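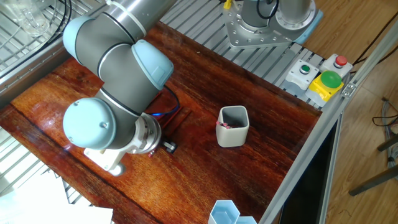
Unit 3: Sorting and Containment of Desk Supplies

Course: Small-Item Storage
Notes: Auður Thoroddsen
Revised Jun 12, 2024

3.1 Terms

A container is any open or closed vessel that holds a supply in one position. A loose item is one that rests directly on the work surface. A cluster is a set of loose items of the same kind whose long sides run nearly parallel. A pile is a set whose members cross.

The distinction between cluster and pile affects handling. A clustered pencil can usually be lifted by the shaft without moving its neighbors. In a pile, the top member must be found first.

3.2 Upright storage

Pencils stored upright in a short cup lean against the wall. The angle depends on the width of the cup and the free length of the pencil above the rim. With the eraser end up, the point is protected but hidden, so hardness grades should be separated before filling. Square cups with rounded corners tend to gather a bundle at one side.

A holder with an internal divider gives two compartments. Assign one kind of item to each.

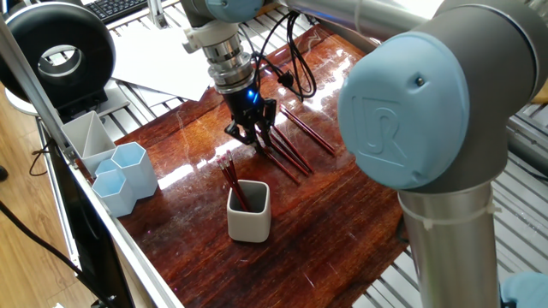 3.3 Surface and contrast

Red or brown pencils on reddish-brown wood are easily missed in a visual check. Polished finishes add bright reflections, which further break up the outline of a thin shaft. Check the surface from 2 directions before recording it as clear.

Procedure for a pile:
Identify the topmost pencil.
Lift it straight up until it clears the others.
Place it in the cup, eraser end up.
Repeat until no shafts cross, then treat the remainder as a cluster.
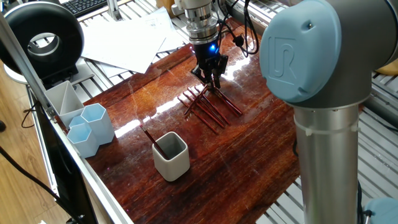 Fig. 3. Crossed pencils on polished wood, with square cup.

Reading for the next unit: Biswas, section on divided trays.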